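Home | Trips | Shops & Makers | Notes | Contact

Open day at Clesa – quick notes before I forget

Got there just after 10 in the morning, parking already a mess. Clesa is the old dairy depot out past the rail yard, split up into units now. Small makers, two repair shops, a pet supply place, a toy library. They open the whole building once a year in September and you just wander. Free, sign in at the desk, sticker on your coat. Mine fell off in ten minutes.

Started with Bilska because it was closest to the coffee. Pet toys and bedding, mostly mail order. Francine MacLeod did the tour, talks faster than I type. They ship 3,889 parcels in a good month, and she said most of that is rope toys and the cheap beds. Cutting table at the front, sewing behind, shelving up to the ceiling. Nice smell, like clean cotton. Bought a bed for the dog, too small, my own fault for not measuring.

Then the toy library, which is called Tam and is what I really came for. 267 families signed up, 3,000 items on the shelves give or take whatever is out on loan. One long room, low windows, a wash-up corner at the back with a counter and sink. Everything that comes back gets looked over there before it goes on a shelf again. Kai-wen Yen runs the returns side and she was very patient with my questions. Soft toys go one way, hard toys another, anything chewed gets set aside. They lend out pet stuff too, for people fostering, so the mix can be odd.

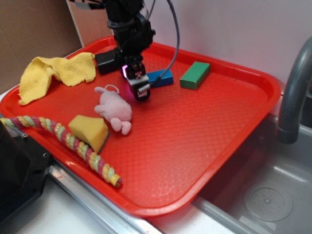 I asked how they keep the blocks from getting grubby and the answer was mostly elbow grease. Sponge for the blocks, towel straight after, never soaked. Plush is slower. Kai-wen checks the seams and any string loops with her fingers, gives them a good tug, and if a loop feels loose it gets cut off and resewn. Rope toys they barely bother cleaning once they fray, those just get replaced, usually from the seconds bin at Bilska down the hall. Handy to have the neighbors. She likes trays for all of this, one return per tray so nothing wanders off to the wrong bag. I have started doing the same at home with the kids stuff and it sort of works.

Lending costs nothing but there is a jar. Loans are three weeks. Puzzles have to be counted back in by whoever borrowed them, and there was a stern sign about it.

Last stop Brolley, umbrella repair, upstairs. Man-lok Chow had a bench full of ribs and handles and fixed a spoke on mine while I waited – four minutes, wouldnt take money. He has a drawer with 600 tips in it sorted by size. I could of stayed an hour.

Missed the ceramics people entirely, they shut at 2. Lunch was a cheese roll from the cart outside, fine, a bit dry. Toilets are on the ground floor only, and the elevator is slow, so take the stairs if you can. Go early next year and bring cash, half the units had no card reader.

Recent posts
Button shop closing sale, what was left
Two hours at the Harbor Street swap meet
The broom factory, finally
Where to get scissors sharpened

Get new posts by email. Enter your address to subscribe. Unsubscribe at any time.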